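Skitow Bench Marking and Work Zone Kit

Product code SK-551
Supplied by Rurkemum

Overview

The Skitow kit is for laying out and maintaining the work surface under one or two tabletop robot arms. It covers the marking of zones, the protection of the surface, and the paperwork that goes with both. It is used in teaching labs, test rooms and small production cells where the task on the bench changes often and painted lines would be out of date within weeks.

The kit does not replace a risk assessment, and it is not a safeguard. Tape on a table tells people and operators where things belong. It does not stop an arm. Guarding, speed limits and emergency stops must be in place before the layout is drawn.

What is in the box

Low-tack marking tape, 8 rolls
Brown surface paper, one roll, 400 sq ft
Steel rule and square
Layout record pads, 2
Spill and damage log
Printed guide, revised 14/05/2023

Cutter blades are not supplied. Tear the tape by hand or cut it before it goes on the bench, as scoring through the paper leaves an edge that will lift.

Laying out the bench

Park both arms and isolate them before anyone leans over the table. Cover the surface first, smooth the paper from the middle outwards and fix it at the edges only. Then mark the centre line. On a two-arm bench the centre line is the reference for everything else, so measure it from the mounting plates and check it at both ends.

Add the cross lines next. Keep the spacing the same from one bench to another if programs are going to be shared between them. Lines that run at an angle are allowed where they follow the reach of an arm, but they should be entered on the layout record with both end points, or the next person will assume they have slipped.

Write the bench number and the date of marking on the record sheet. Do not write on the tape.
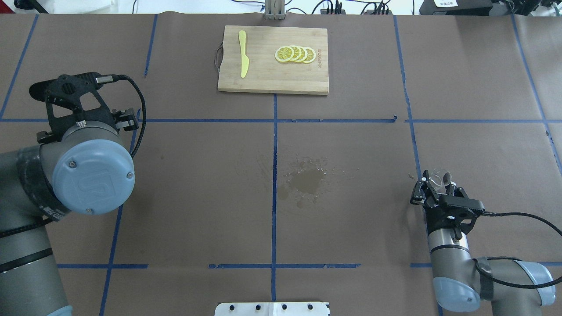 Surface condition is the part of the guide that users ask about most. The rule is simple: a covered surface should be replaced when a mark on it could be mistaken for an object, a line or a fresh spill. A dark stain with scattered droplets, such as the one just right of the centre tape, should be entered in the log with its position, and the operator should decide before the next run whether the sheet stays. Lines need the same attention. The cross line nearest the front is broken in several places, and under the guide a broken line is relaid whole, never patched with short pieces. If vision software is using the table as a background, replace the sheet and the tape together and take a new reference picture.

Working rules

The guide sets out the following rules for day-to-day use. Sites may add to them.

Only items listed for the task go inside the marked area. Tools, phones and drinks stay off the bench.

Cables are routed behind the work area or along the arm, with enough slack for full travel. Loose coils are tied back before power is applied.

Toy or blunt versions are used in place of sharp tools for any task that is still being taught or tested. Moving to a real blade needs a fresh assessment.

Liquids are used only where the task calls for them, in the smallest amount that will do. Arms are stopped before a spill is wiped up.

Two arms may share the centre strip only if the program has been checked for crossing paths at reduced speed.

The starting position of every item is recorded. "On the board" is not a position — give the line it is measured from.

Questions from users

Can the tape be used on a bare bench?
Yes, on sealed wood, laminate and metal. Test a short piece first on painted surfaces.

How often should the layout be checked?
At the start of each shift, and again after any collision or manual move of an arm base.

Does the kit suit a single arm?
Yes. Use the front edge of the mounting plate as the reference in place of the centre line.

Related items

Elov cable ties and edge clips
Sheikh bench end stops
Replacement surface paper, single roll
Layout record pads, pack of 2

Guide written by Lakmal Patwary and checked by Jahangir Navaratnam. The next revision is planned for June. Corrections can be sent through the contact form with the product code in the subject line.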